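The Wrist

Pletari was dropping things again, and by April I'd run out of excuses for it.

I should say that Pletari is a two-armed house robot, the only one we had, and that my whole job at Rudidby was keeping it going. My title was longer than that, but Stelios Lazaridis, who hired me, had forgotten it by lunchtime on my first day and so had I. What I did was tighten things, clean things, and log things. Mostly I sat in a rolling chair with one bad wheel and waited for the left gripper to let go of whatever it was holding.

It always let go at the same spot. The arm would come up, the forearm would roll, and somewhere past the halfway point the fingers would just relax, like a kid falling asleep in the back seat. Down went the cup. (We'd switched to plastic cups by then. I'm slow but I do learn.)

"It's the motor," said Bogdan Nistor, who blamed the motor for everything, including once a parking ticket.

I'd already swapped the motor. I'd swapped it and swapped it back, and then I'd run the cycle test all night while I slept on the couch in the break room with my coat over my feet. In the morning the log said 2,296 cycles and 333 drops, and Bogdan looked at the numbers and said well, maybe both motors were bad.

So I did what I should have done in the first place and called Evanthia Athanasiadis. She'd built the first pair of these arms back when the company was her and Stelios and a rented garage, and then she'd had a fight with him about money and moved out to Vukov to raise bees. I hadn't spoken to her in more than 2 years. She picked up on the first ring and didn't say hello.

"Does it drop when the wrist is straight?" she said, after I'd explained.

"No."

"Then quit messing with the fingers."

And she was gone, off to her bees, and I sat there feeling about nine years old.
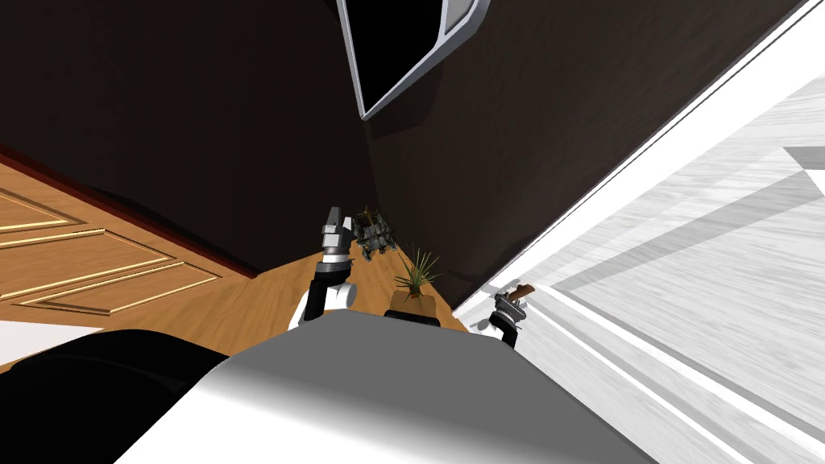
So why would a gripper let go only when the wrist turns? The cable that feeds the finger motor runs through the middle of the wrist, and if it's been clamped too tight it stretches every time the joint rolls, until a strand or two breaks inside the jacket and the contact opens up under tension.

I knew that. I'd known it for years, the way you know where your appendix is. I shut Pletari down, pulled the battery, propped the forearm on a rolled-up towel, and took the wrist cover off. There are 18 screws in that cover and I've hated each of them individually. Under it was the cable, pulled tight as a guitar string over the edge of the clamp, with a shiny flat place on the jacket just where it bent.

And the clamp was on backward. I'd put it on myself, in the winter, the night Stelios wanted everything back together before the investors landed.

I thought about telling Bogdan it was the motor after all. I really did think about it! He'd have been so happy. Then I cut a new length of cable, left a nice lazy loop in it so the joint had something to use up, turned the clamp around and snugged it down with two fingers on the driver, the way Evanthia used to make us do. Then I rolled the wrist by hand, all the way one way and all the way back – no pull, no creak.

It was dark out by the time I got the cover on. I put the battery in and set a plastic cup in the gripper. The arm came up. The forearm rolled. I had my hand out under it without meaning to.

The cup stayed put. I ran it again, and again, and then I let the cycle test go and rolled my bad chair over to the desk and wrote it all in the log, the clamp too, with my initials. Then I called Vukov back.

"Backward?" Evanthia said.

"Backward."

She laughed so long that I put the phone down on the desk and went to find my coat. She was still going when I picked it up again, and she asked if I wanted some honey.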